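Arwood Laundry Automation, Equipment Planning
Progress report to Binta Dauda, Oyewole Fund
November 7, 2024

We've had a really good stretch since the last report, and the purchasing plan is close to something you can sign!

Grippers first. Paweena has quotes from Handau and Rollau for the multi-fingered hands. Rollau is cheaper per unit, but Handau includes spare fingers and will ship in 8 weeks, so we're leaning toward Handau. Either one leaves us nearly $3,000 under the line you approved, and we'd like to move that money to wrist cables and a second set of floor mats.

The run log has been a big help with budgeting. Suleiman went through 146 unloading runs and marked every stop that traced back to worn or missing parts. There were 49, most of them finger pads (we had budgeted for one set of pads a year, so that line has to go up). Ifor is reworking the spares table now.

Dryer work continues on unit 1, and the team is enjoying it a lot. We'd like to hold off on buying another dryer until April, when the lease comes up and we know what floor space we have.

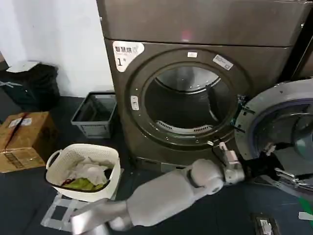
Dryer unit 1 with the door open, gripper at the drum opening and the laundry basket on the floor alongside.

Still needed from you: a yes or no on moving the gripper savings, and the name of whoever signs for deliveries over the holidays. Oluwaseun will send the revised spreadsheet separately.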